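Drosano · Climatización y humedad

Deshumidificador Seppälä Vedine

Precio: 593 €, IVA incluido
Disponibilidad: por encargo
Garantía: 2 años
Ficha revisada el 2019-01-18

El fabricante dice que el Vedine «transforma el aire de su hogar». Nosotros diríamos que le quita agua, y con eso ya tiene bastante trabajo. Llevamos tiempo vendiendo aparatos contra la humedad y los folletos del sector nos siguen dando la misma pereza: familias descalzas, hojas verdes flotando y una cifra enorme de litros al día en la esquina.

Esa cifra conviene mirarla con desconfianza. Los litros diarios del catálogo se suelen medir en una sala muy cálida y muy húmeda, algo que se parece poco a un bajo en pleno invierno. En un dormitorio fresco el rendimiento cae, a veces muchísimo, y el depósito que según la caja se llenaba en una tarde tarda días en llegar a la marca. El aparato puede estar perfectamente sano. Por eso en esta página no hemos copiado el dato grande. Quien lo quiera lo encontrará en el embalaje, en letras bien visibles.

Para qué lo vendemos

Trasteros, lavaderos interiores, habitaciones donde se tiende la ropa, despachos en planta baja con una pared orientada al norte. El folleto habla de viviendas completas de más de 100 metros cuadrados. Con todas las puertas abiertas y un pasillo de por medio nos cuesta creerlo, y no lo recomendamos para eso. Si el problema está en toda la casa, lo sensato es averiguar primero de dónde viene el agua.

También nos preguntan si elimina el moho. El moho se limpia con un producto adecuado y un trapo, y después se procura que no vuelva. El Vedine puede ayudar en la segunda parte. Una gotera, una bajante rota o la capilaridad de un muro antiguo piden albañil, y ningún electrodoméstico de esta tienda lo sustituye.

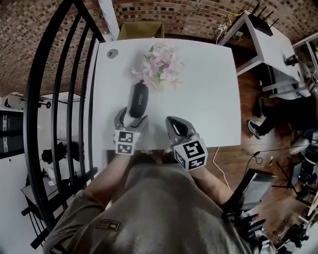
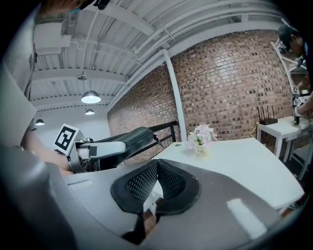
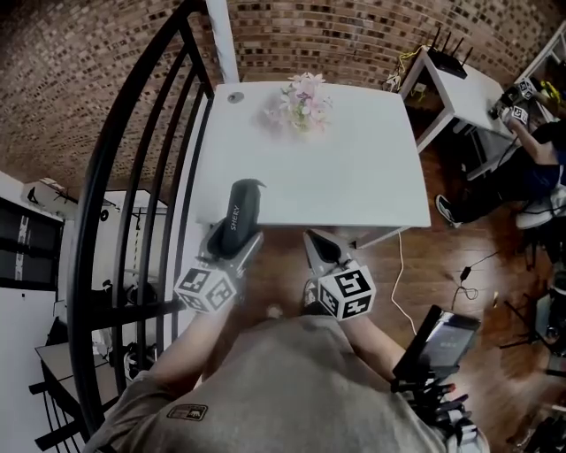
Funcionamiento y mandos

Tiene 2 velocidades. La baja es la que se acaba usando; la alta se oye desde la habitación de al lado, diga lo que diga el adjetivo «susurrante» de la caja. Para dormir con él encendido hay que ser de sueño pesado o ponerlo en el pasillo.

El higrostato integrado es orientativo. Mide el aire que tiene pegado a la carcasa, que es justo el que acaba de secar, así que tiende al optimismo. Un higrómetro barato al otro lado del cuarto da una idea bastante mejor.

El modo automático nos parece correcto. El modo «bienestar», en cambio, seguimos sin saber qué hace. Preguntamos a Seppälä y la respuesta fue un párrafo del propio folleto.

La conexión al móvil se hace con la aplicación Vuvum. Permite encender, apagar y ver la humedad, siempre que uno acepte crear una cuenta y dar una dirección de correo. Hemos vendido el Vedine a clientes que jamás la instalaron y no echan nada en falta. Los botones del panel hacen lo mismo.

Instalación

Vertical, con las rejillas despejadas y separado de cortinas. Si ha viajado tumbado, déjelo reposar de pie antes de enchufarlo; el manual indica el tiempo. Admite manguera para desagüe continuo, que se vende aparte. La toma está atrás y muy abajo: el tubo tiene que ir siempre cuesta abajo hasta el sumidero, y en muchos lavaderos eso obliga a subir el aparato a una base firme.

Mantenimiento

El filtro de polvo se aspira o se lava con agua templada y se vuelve a poner seco. El segundo filtro, el de carbón, es opcional. Quita algo de olor al principio. Pasados unos meses tenemos dudas de que quite nada, y el recambio no es barato. Funciona igual sin él.

El agua recogida no se bebe. Tampoco la recomendamos para la plancha, aunque circule ese consejo: arrastra polvo y lo que hubiera en el intercambiador.

Opinión de una clienta

«Lo compré en octubre para el cuarto donde tiendo. La ropa se seca antes y los cristales ya no amanecen chorreando. Lo del ahorro en la factura que prometía el anuncio no lo he visto por ninguna parte. El asa es incómoda.» Javiera Cabral

Coincidimos en lo del asa.

Qué incluye la caja

Deshumidificador, depósito, filtro de polvo colocado, manual. El filtro de carbón y la manguera se piden por separado.

Devoluciones

Se admiten con el depósito vacío y el embalaje original. Si duda entre este modelo y uno más pequeño, escríbanos con las medidas del cuarto y la temperatura habitual en invierno. Hay casos en los que respondemos que abra la ventana un rato por la mañana y se guarde el dinero.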